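How Do You Teach a Robot to Push a Button?

OK, quick one today because we have a lot to get through before lunch!

Robots don't know stuff. Not at first. A brand new robot arm has no idea what a button is. So somebody has to show it.

Two ways to do that.

Way one: by hand. You grab the arm (a real one, with the motors set to go loose) and move it yourself. Kind of like when a grown-up holds your hand to help you write a letter. The robot remembers how every joint bent.

Way two: remote control. You sit somewhere else and steer. Some people use a joystick. Some use a little copy of the arm. Bend the copy, and the big one bends too.

And the robot can be inside a computer! That's called a simulation. Sort of like a video game, but with very picky rules about how things move. Bump something in there and nothing real gets broken. Our pretend arm is called Willus. Its job is the buttons on a big black rack.

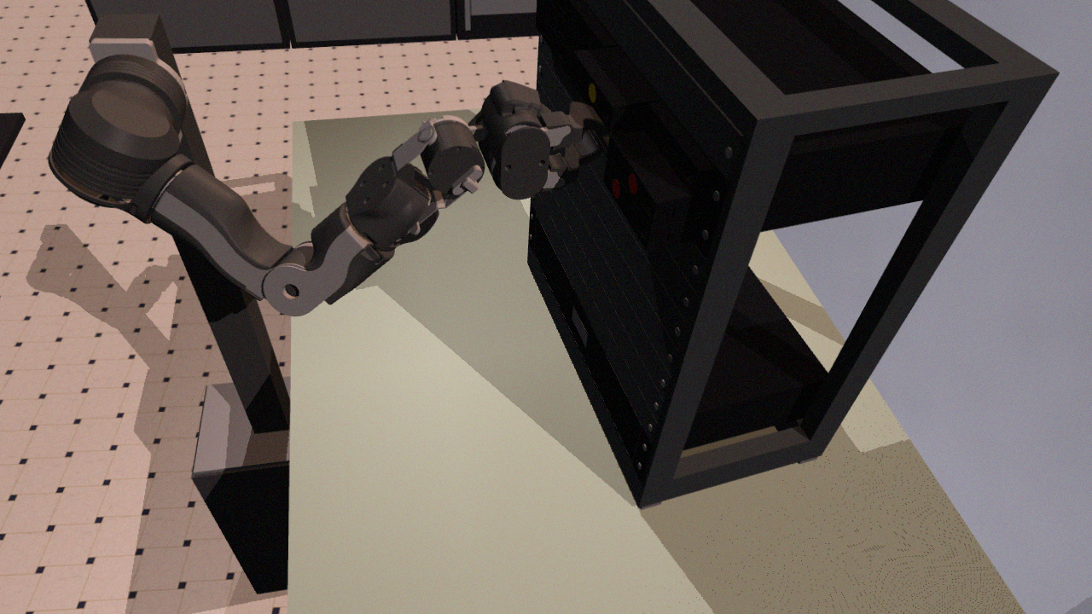
Hòa Đinh wants to know why you can't just tell the robot "push the red one" and be done with it. Good question. You can try! But words leave a lot out. How far do you reach? How hard do you push? When do you stop? Showing it answers all of that at once, with no talking.

One try is called a demonstration, or demo for short. One demo is not enuogh. If the robot only ever sees one, it might just copy that exact move, even when the rack is in a diffrent spot. So you do it again. And again. Start the arm a bit higher. Turn the rack a little. On Thursday we did 36 demos and my thumbs got sore.

Messy demos? Toss the bad ones. Wobbly but it worked? Often OK to keep.

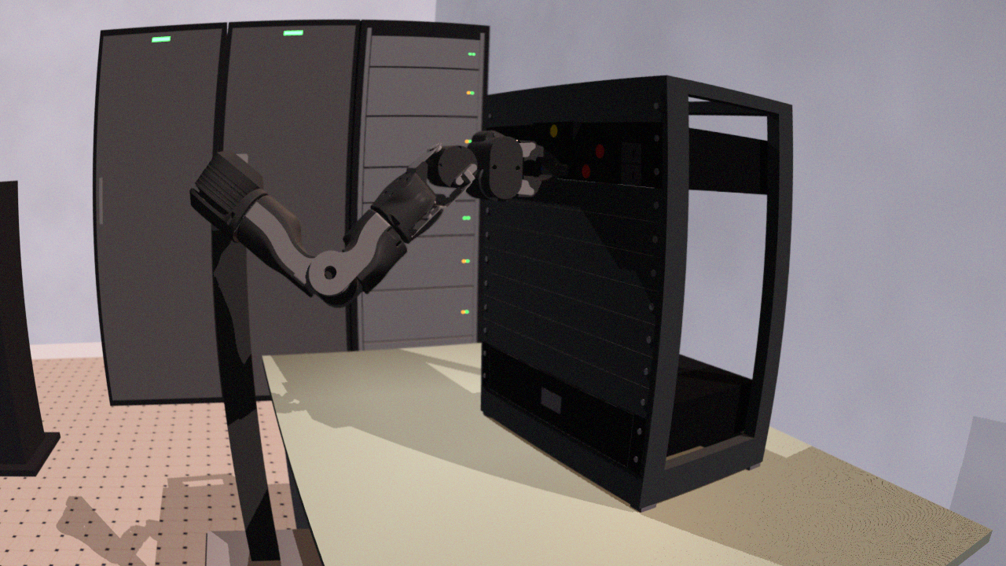
Willus with its gripper pointed at the upper front of the rack.

After that the computer goes through all the demos and looks for what they have in common. Then the robot tries on its own. It might miss. Fine, more demos.

Try it at home: shut your eyes and let a friend steer your arm to a light switch. No talking. Then swap. How many goes before you can do it alone?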